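About us

Hello, and welcome to Restix! I started this little outfit in Prerkinville because I kept meeting people who had bought a robot arm and had no idea what the rules were for working next to one. I'd been in the same boat myself, so I began writing things down.

Those notes grew into the Penari house rules, 27 of them, all in plain English (I read every one out loud before it goes in). Clear the bench before you switch on. Keep your hands out while the arms are moving, even if you've only dropped a pen. Write down every stop, including the silly ones.

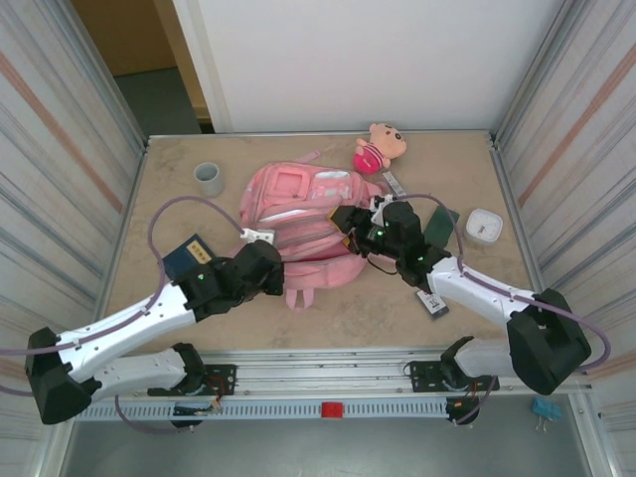
Two arms at a pink backpack, with a book, a clock and a plush pig on the table.

I like everyday objects for this sort of work – straps and zips are a proper test of anybody's patience, mine included! We check our own benches against the rules every November, and the log is up to 1221 entries now.

Our Fuentealba branch runs the same rules with a team of five. If you'd like a copy, or you think one of them is daft, do drop me a line.

Page updated 3 February 2026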